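Hi Pin-yu,

Sunday, March 30, 2025, and I'm finally sitting down with a mug of tea to tell you how your grant is getting on. Sorry it's a bit of a ramble – I've been outside all weekend and my nose is peeling!

What a spring so far. We had frost on the cards Tuesday night, so Adi Goh and I ran around Skiltlow with every old bedsheet we own, covering the cards' sake or not (the forecast was wrong, of course, it never got near freezing). By lunch the next day I was in a T-shirt.

The wildflower strip along Masson Lane is in. We've put down 900 plugs, mostly yarrow and oxeye daisy, and the first cowslips are already out by the gate. The Christmas craft stall money went into seed as well, so your grant stretched further than I'd budgeted. Spending to date is $428 on plugs and compost and $48 on twine and stakes. I've got all the receipts in an envelope for you.

Two things are behind. The bench from Wurkari hasn't shown up (they keep saying next week), and the bottom end by Zostden Brook is still a swamp – I lost a boot in it. I'd like to leave that bit until October and plant bulbs there instead, if you're okay with moving the money over.

The seasonal diary is going well, though! People write in when they see the first bee or hear the first chiffchaff, and I've had up to 2 pages in a single day.
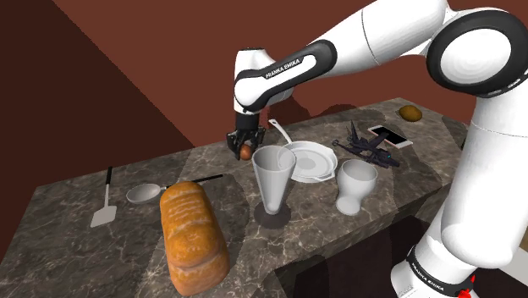

I'll type up the April entries and send them over with the next set of receipts. Let me know about the bulbs when you get a minute, and do come and see the cowslips before they go over.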